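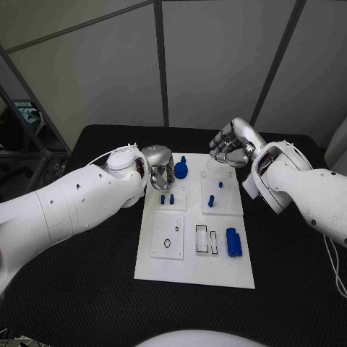
Every robotics club should spend a semester on pegs and holes. I know it sounds dull next to a competition season, and I was ready to be bored myself, but our students at Plernine love it! Two arms, one board, a handful of blue parts, and suddenly everybody is arguing about geometry.

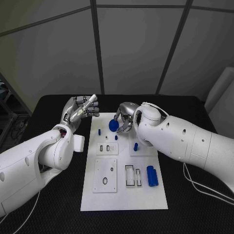 Hamdia Moges wants the club back on the contest circuit by February. I'd wait. A grip that a student has reworked 61 times teaches more than a trophy run, and it's a lot more fun to watch.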